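Board Wiping Arm, Build Report
Group 4: Charito Barredo, Dexter Calimlim, Jennylyn Cruzado
Supervisor: L. Tkachenko

Aim

Get a small arm to wipe a whiteboard on its own. Built in Dexter's garage, then moved to the shared workshop at Mullham in September when the garage got too cramped. Wanted full coverage of one board, no scratches, no dropped duster. Got part of the way.

Parts

Second-hand arm, two-finger gripper, small camera at the wrist. Printed brackets (three tries, first two cracked at the screw holes). Power supply from the parts bin. Total spend came in under the limit of 100 dollars but only because Gerardo Tolentino lent us the arm. Would of been way over otherwise.

Method

Arm clamped to a bench beside the board. Wrist camera finds the metal frame strip down the left side, uses that as zero. Everything else measured from there. Colour was no use as a guide, board and wall are nearly the same off-white, so Jennylyn went for the dark groove line in the strip instead. Much steadier.

Glare next. A tall bright patch on the glossy surface kept getting picked up as an edge. Tried blinds, tried moving the bench, ended up masking anything over a brightness cutoff. Crude but OK.

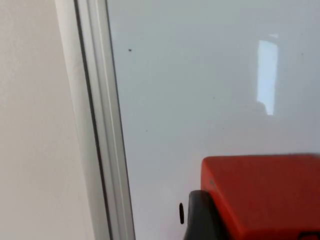 Fig. 1. Wrist camera view. Frame strip at left, reflection upper right, gripper and red object lower right.

Small specks were a seperate problem. The dirt check flagged every tiny dot as a mark to be cleaned, so the arm would go off after one fly spot and ignore the rest. Set a minimum size of 34 pixels. Dots under that get skipped.

Lighting in the workshop changes a lot after 3 pm, so we tested mornings only. Should have tested both, ran out of time.

Results

Full pass takes 60 seconds at the slow setting. Fast setting not usable, arm shakes at full reach and the wrist turns a bit. Edge finding worked well with the mask on, poorly with it off. Pen marks in the middle of the board came off fine. Bottom corners missed on nearly every pass, the elbow can't fold enough to get down there.

Log file capped at 2000 lines, which we only found out after losing the first morning's data. Charito rewrote the logger that night.

Problems / to fix

- clamp slips, needs rubber under it
- gripper pads wearing on one side
- bottom corners (raise the bench? longer link?)
- camera cable snags at the elbow
- no stop button within reach of the board, must add before anyone else uses it

Dexter wants to try a force sensor at the wrist next term. Jennylyn thinks fix the clamp first. Code and bracket files are on the shared drive under the group folder.

Recent reports
Azimi: low-cost seed sorter
Vinus line follower, second build
Kindley garage door opener with timer
Bench power supply from scrap parts
Workshop bookings and tool list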